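Gastus opens orders for its Clurkik tabletop arm kit, and I got a morning with one

June 3, 2026

Gastus started taking orders today for Clurkik, the tabletop robot arm kit it has been teasing since January, and I've been pestering them for a turn with one ever since. They finally caved! I spent a morning at their shop moving pretend groceries from one spot to another, and I had a lot more fun than a grown adult probably should.

First, the money, which is what everybody in my inbox has been asking. The starter package is $1486 and the full one is $2257. Both come with the same controller software and the same one-year warranty. The pricier one adds the second gripper, the practice set of toy foods and dishes, and a seat on the live setup call (I'd pay for the call alone, and I'll get to why).

Clurkik is a service as much as a box of parts. You pick a job from the Gastus task library, you guide the arm through it by hand a bunch of times, and you send those runs off to be turned into something the arm can try by itself. The first 2000 runs you upload are included in the price. After that you buy more in blocks, and Gastus wouldn't tell me what a block costs yet, which I grumbled about to their faces.

The job I picked was the beginner one, clearing up after lunch. It's toy food and plates, so you can drop things all day long and the worst that happens is you crawl under the table for a strawberry. I went for the banana first because it looked easy. It was not easy! A curved thing wants to roll away from you, and pointy fingers need to come in at just the right angle or they shove it instead of grabbing it.
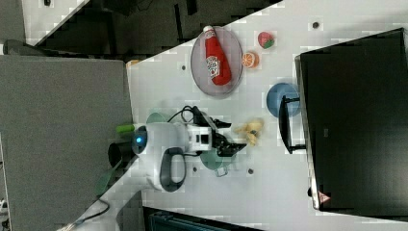

What you get for the money

The task library has kitchen jobs, desk jobs and a small set of sorting jobs for workshops. Kitchen is the one they've clearly spent the most time on. The instructions are plain, the steps are short, and there's a practice mode where nothing gets saved, so you can be terrible in private for a while.

Setup is where I'd slow you down a little. The written guide is fine until you hit the calibration chapter, and then it turns into alphabet soup. Florante Tan, who runs customer training at Gastus, sat with me through that part and it took us one cup of coffee. By myself I think I'd have lost the afternoon. "We're rewriting that chapter," he told me. "People call us from page nine, always page nine." So yes, get the call if you can swing it.

How it stacks up

The obvious thing to compare it with is the Illard kit, which I tried last winter and liked fine. Illard is cheaper and you can leave it running with less babysitting, but its library is tiny and you're mostly on your own once the box is open. Clurkik feels friendlier. The software also lets you toss out a bad run right after you make it, and I made plenty (the banana again), so that button and I got close.

My one real gripe is the waiting. Runs go into a line to be processed, and mine hadn't come back by the time I left, so I can't tell you yet how well the arm does lunch cleanup solo. I've asked for a longer loan and I'll write that up separately when I get it.

Orders go through the Gastus site or through Ambrosio, their reseller, if you want to pay in installments. There's a limit of 2 kits per customer for now, and the first batch ships later this summer. Schools get their own order form and a separate support line.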